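Zwischenbericht zum Vorhaben »Vormachen statt Programmieren«
An: Brivance Förderfonds, Referat Handhabungstechnik
Von: Projektgruppe Merby
Stand: 17. Januar 2021

1. Wo wir stehen

Der Antrag versprach, dass ein Mensch einem Roboter eine Greifaufgabe mit der bloßen Hand beibringen kann. Die Hand ist inzwischen nicht mehr ganz so bloß. Sie trägt Handschuh, Markerwürfel, ein Modul am Handgelenk und so viele Kabel, dass Tomos Edwards das Anziehen in den Zeitplan aufgenommen hat. Dort steht es jetzt mit 20 Minuten und wird regelmäßig überzogen.

Von den 700 Vorführungen, die wir bis zum Ende der Förderphase zugesagt haben, liegen 90 in brauchbarer Form vor. Das klingt nach wenig und ist es auch. Der größte Teil des Herbstes ging für die Kalibrierung drauf, über die im letzten Bericht stand, sie sei »im Wesentlichen abgeschlossen«. Wir bitten, diesen Satz mit Nachsicht zu lesen.
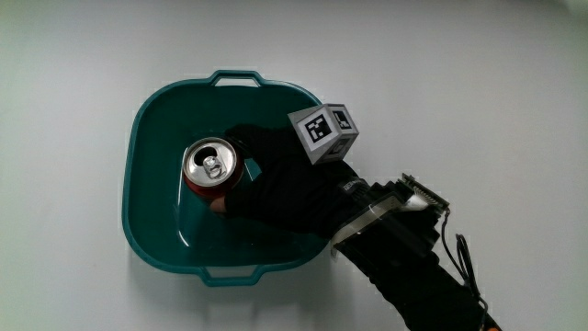
Die Markererkennung läuft nach dem Umstieg auf die neue Auswertung von Iyamu deutlich ruhiger. Schwierig bleibt es, wenn die Hand im Becken stark gedreht wird und der Würfel nur noch schräg zu den Kameras steht. Dann springt die geschätzte Handhaltung, und der Roboter lernt gewissenhaft eine Zuckung, die kein Mensch je gemacht hat. Solche Aufnahmen sortieren wir derzeit von Hand aus. Romain Baudry hat dafür ein Werkzeug geschrieben, das verdächtige Sprünge rot markiert — am ersten Abend war so ziemlich alles rot, seither wurde der Schwellwert angepasst.

2. Aufgabe »Dose und Becken«

Gefordert sind Greifen, Anheben und aufrechtes Abstellen einer Getränkedose. Wir hatten dafür zwei Wochen veranschlagt. Die Dose ist glatt und rund und nimmt keine Rücksicht auf Meilensteine. Beim Vormachen merkt man davon nichts, weil die Finger beim Zupacken ganz von selbst nachfassen. Im Datensatz taucht dieses Nachfassen als kleine, scheinbar sinnlose Bewegung auf, die wir anfangs weggeglättet haben. Der Roboter griff danach sehr elegant und ließ ebenso elegant fallen. Die Glättung ist wieder draußen.

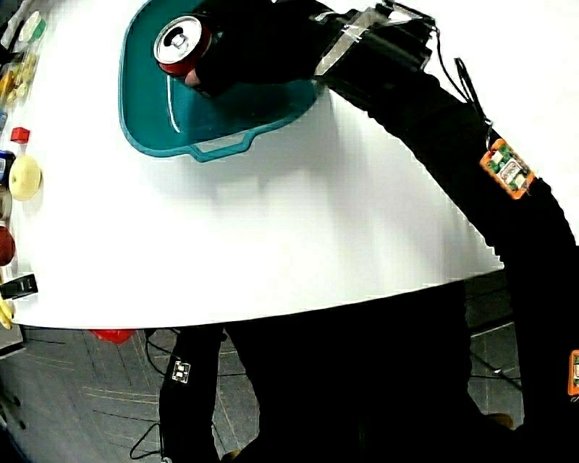 Die Sensorplatinen am Ärmel liefern zusätzlich die Haltung des Arms. Ihr Nutzen war im Team umstritten, inzwischen möchte niemand mehr auf sie verzichten, denn sie überbrücken die Momente, in denen die Marker verdeckt sind. Offen ist die Befestigung. Wer den Arm weit ausstreckt, verschiebt den Stoff und damit die Messung. Ein enger geschnittener Ärmel ist bei Flaltier bestellt, Liefertermin laut Auskunft »zeitnah«.

Zur Fernsteuerung, dem zweiten Strang des Antrags: Wir haben sie als Vergleich mitgeführt und führen sie weiter mit, allerdings auf kleiner Flamme. Am Steuergerät braucht eine geübte Person für dieselbe Aufgabe spürbar länger, und die Stimmung im Labor leidet messbar, auch wenn wir keine Messreihe dazu vorlegen.

3. Nächste Schritte

Erst wenn die Dose zuverlässig klappt, kommen Obst und weitere Verpackungen an die Reihe. Bis Mai wollen wir den Rückstand bei den Vorführungen aufgeholt haben. Dazu brauchen wir 2 weitere Personen, die bereit sind, einen Nachmittag lang dieselbe Dose anzuheben. Die Mittel sind im Personalansatz vorhanden, eine Umwidmung ist nicht nötig. Den Antrag auf einen Ersatzhandschuh reichen wir gesondert ein.
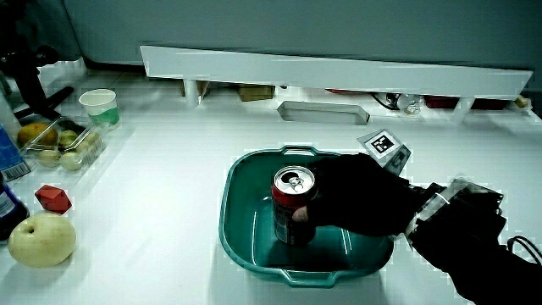

4. Mittelverwendung

Sachmittel im Plan, mit Ausnahme der Position Kabel und Klebeband, die wir unterschätzt haben. Reisekosten sind nicht angefallen. Die Einzelnachweise liegen bei Romain Baudry und gehen Ihnen mit der Zwischenabrechnung zu.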